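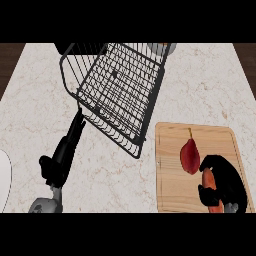

Laborbuch / Simulation / Datenaufnahme Küche

Dienstag, 27. August 2019

Szene Reinholz, zweiarmig, Arbeitsplatte Marmor. Ziel heute: Teleoperierte Demonstrationen für die Aufgabe »Gemüse vom Brett aufnehmen und umsetzen«. Operator Jui-lin Kong, ich am Log.

Aufbau unverändert gegenüber Juli, Abtropfgestell in der Mitte, Schneidebrett rechts davon. Auf dem Brett die rote Birne als Ablenkobjekt, der rechte Greifer hält das orange Gemüse dicht daneben. Linker Arm ohne Objekt, Fingerspitzen knapp vor dem Gestell. Diese Wartepose ist ungünstig, siehe unten.

Aufgenommen: 325 Episoden, davon 70 mit vertauschter Startlage von Birne und Zielobjekt. Rohdaten liegen auf Vana, Ordner brett_umsetzen, noch nicht gefiltert.

Beobachtungen

Griff rechts: Kong greift fast immer senkrecht von oben. Für die Policy zu einheitlich. Bei den vertauschten Startlagen kommt der Griff öfter schräg, dort aber auch mehr Kontakt mit der Birne. Episoden mit Birnenkontakt behalten, Flag »distractor_touch« setzen.

Linker Arm: In 8 Episoden hat die Kollisionsprüfung am Drahtgestell angeschlagen, obwohl der Arm nur gehalten werden sollte. Ursache vermutlich Drift am Eingabegerät – der linke Griff wird beim Arbeiten mit rechts unbewusst mitbewegt. Die Kollisionsgeometrie der Drähte ist außerdem gröber als das gerenderte Modell. Beides getrennt prüfen.

Gestell: Simulationsschritt wird bei Kontakt mit den Drähten deutlich langsamer. Zeitstempel der betroffenen Episoden deshalb nicht direkt mit den übrigen vergleichen. Der Resampler in Liltelel interpoliert hier still über die Lücken, das muss mindestens eine Warnung geben.

Kamera: Marmortextur und Holzbrett liegen in der Helligkeit nah beieinander. Für die Segmentierung bisher kein Problem, bei der geplanten Beleuchtungsvariation aber im Auge behalten. Schwarze Balken oben und unten beim Export vor dem Skalieren abschneiden, sonst geht Auflösung verloren. Im Skript vom Juli war die Reihenfolge falsch herum.

Trainingslauf: Baseline Brusedberg mit 4 Seeds gestartet, nur auf den ungeflaggten Episoden. Konfiguration wie zuletzt, Aktionshorizont nicht geändert.

Offen
– Wartepose links weiter vom Gestell weg, danach Kollisionszähler neu aufnehmen
– Totzone am linken Eingabegerät größer stellen
– Kong: zweite Serie mit bewusst variiertem Anfahrwinkel
– Collider des Gestells gegen das Rendermodell legen
– Erfolgskriterium: zählt Ablegen mit Überstand am Brettrand? Bisher von Hand uneinheitlich bewertet

Seeds laufen über Nacht, Auswertung trage ich hier nach.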